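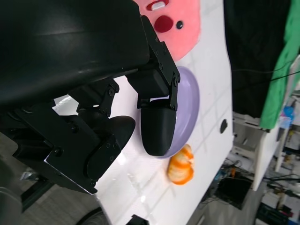

A lavender plate and a pink plush toy on a white tabletop.

Table clearing

Published by the Pellthorpe Household Reference. Last revised 15th July

Table clearing is the household task of removing objects from a table and returning each to its usual place. It is commonly treated as a branch of tidying, although it overlaps with washing up when the objects include crockery and with laundry when they include cloths or napkins. The term is used for the whole sequence of sorting, lifting, carrying and putting away, and in some manuals for the final wiping of the surface as well.

Scope

A table in a family home seldom holds only one class of object. Plates, cups and cutlery are found beside toys, letters, keys and clothing, and the mixture changes through the day. Writers on housekeeping therefore distinguish between clearing after a meal, in which nearly everything goes to the sink or the larder, and general clearing, in which the objects have several destinations. The second is usually the slower of the two.

The Cinville school of household instruction divided the contents of a table into 4 groups: tableware, food, playthings and papers. Anything that fitted none of these was placed in a tray and dealt with at the end. The Wiegand handbook, which was used in evening classes at Plellness, kept the same groups but advised that papers be removed first, as they are easily marked by spilt liquids.

Tableware

Plates are lifted singly or in small stacks. A plate lying flat on a smooth surface offers little space beneath its rim, and the customary grip places the thumb on the upper edge with the fingers below. Where the rim is low, the plate may be drawn to the edge of the table until part of it overhangs, and then taken from underneath. This method is not recommended for plates that still hold food.

Stacks are made with the largest plate at the bottom. Scraps are removed before stacking so that the plates sit level. Coloured plates, such as those in lavender or other pale shades, are often kept as a separate set for children or for use out of doors, and may have their own shelf.

Soft toys

Plush toys are among the playthings most often left on tables. They are light, do not roll and may be picked up from almost any side, but their pile takes up crumbs and grease readily. General practice is to move them before any plate is scraped or any cloth is used. A toy that has been in contact with food is brushed or sponged and allowed to dry before it is returned to a basket or bed. Care labels should be consulted before a toy is put in a washing machine.

The surface

White and light-coloured tabletops show marks clearly, and those with a slight gloss also show smears left by a damp cloth. Two cloths are generally used, the first damp and the second dry. Tables with seams or grooves are wiped along the line of the seam, and any crumbs caught in it are loosened with a soft brush.

Surveys

Records of household tasks were collected at Pellthorpe over a single August. The survey received 3,135 entries, of which 400 concerned the clearing of tables. In 100 of these the table had been cleared more than once on the same day. The compilers noted that respondents differed over whether wiping formed part of the task, and later forms listed it separately.

In teaching

Table clearing is frequently among the first chores given to young children, who begin with their own toys and proceed to unbreakable tableware. At Plellness the subject was taught together with table laying, the same set of crockery serving for both lessons.

See also

Table laying; Washing up; Toy storage; Care of household surfaces

Shared 4 times | 0 comments

Contact the editors | Copyright Pellthorpe Household Reference | Back to top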